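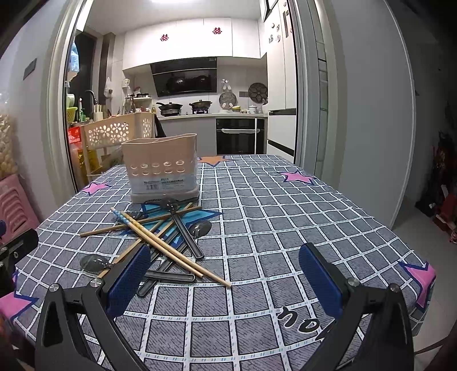 Betance season passes: is the September upgrade worth it?

posted by marshgate
We have four of the ordinary Betance passes and they want another 133 pounds to move the lot up to the top tier. I had the paperwork out at dinner time, next to the cutlery on the tablecloth with the pink stars, and I still can't make the sums work. The upgrade gives you parking, the Latenden water park from September, and money off food. We live 13 miles away and go mostly on weekday afternoons. Has anyone here paid for it and used it enough?

posted by tillyrides
Parking is 9 pounds a car at Betance now. If you go twice a month it pays for itself before the end of the season. I wouldn't count the food discount because it leaves out the kiosks, and the kiosks are where we end up eating.

posted by oldflume
Depends on Latenden. Last September half of the slides were shut for painting and the lazy river closed at four. We drove over twice and left early both times. I would not pay extra for that water park out of season.

posted by tillyrides
It was only shut for the first part of the month. We went near the end and everything was open apart from the toddler pool. No queue on the big slides either.

posted by oldflume
The end of the month is no use to people who bought the pass for the warm weather. The website said all slides open and they weren't. I wrote to them and got a voucher for a hot drink.

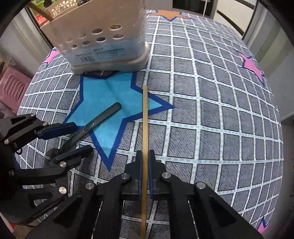
Re: Parking at Betance

posted by cobnut
Moving this to its own heading as it keeps coming up. The top tier pass covers the main car park only. If that is full they send you to the overflow field by the Sison coaster and you pay there like everyone else. It happened to us on both bank holidays. Get in before half ten and you should be all right.

posted by marshgate
That's useful, thanks. We never go on bank holidays so it may not matter. Do they scan the pass on the way in or on the way out?

posted by cobnut
On the way out. Keep it handy, the barrier at the far end is slow — and the help button rings for ages.

posted by gravelpit
I'd disagree with most of this. The ordinary pass plus a day ticket for Latenden comes out cheaper for a family of four unless you are there every week. We did the top tier for two years and stopped. The only thing I miss is the early hour on Onov, when you can walk straight on.

posted by tillyrides
Early hour is on the middle tier as well now.

posted by gravelpit
Is it? It wasn't when we had ours. That changes things a bit, I might look at the middle one.

posted by marshgate
I hadn't looked at the middle tier at all. No parking on it but it does have the early hour, and the kids would go on Onov all morning if I let them. Will ring the pass office and ask if you can go up one step and then another later on.

Last updated: 17/05/2022

Comments

penny_w: You can go up a step at any time but you pay an admin fee each time. Ask them to waive it, they did for me.

dunlin: The queue board at Sison is always wrong. Nothing to do with passes, sorry.

hatchback3: Agree with oldflume about Latenden. Go in the summer or leave it.

Contact us | Copyright Park Pass Forum | Back to top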